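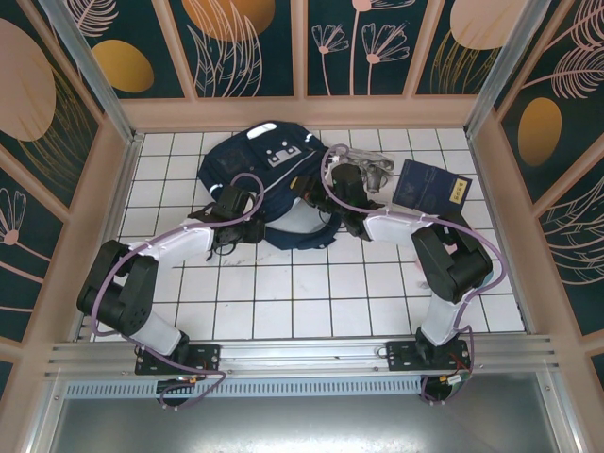 Figure 3. Two-arm workspace with a dark navy garment.

One shift lead at the Beddoe plant objected that the changeover board told her crew when a job was late but never why, and that by the time anyone asked, the press was already running again. Similar remarks came from the Purkov plant, where operators had stopped filling in the comment column by May.

4.2 Reasons for lost time at changeover

We logged 258 changeovers across the two plants. Of these, 132 ran past the planned time. The logs kept by the operators gave a reason for fewer than half of the late ones, and the reason given most often was "waiting." We therefore went back to the timing sheets and sorted each delay by the step in which it began.

Most late changeovers at Beddoe began before the machine was stopped. Tools had not been brought to the line, or the next die was still in the rack. At Purkov the delay more often came at first-piece approval, when the inspector was at another press. The boards used at both sites, supplied by Ollent, show only a start time and an end time, so the two kinds of delay look the same.

Beddoe then moved to a split card, adapted from one in use at Firesel. The card has one line for work done while the press runs and one for work done while it is stopped. Operators mark the clock time at each line and write nothing else. Purkov kept the old board during this period and is used for comparison in Section 5.

Cards with a missing time were left out of the analysis. This affected the night shift more than the day shift, and the night figures should be read with that in mind.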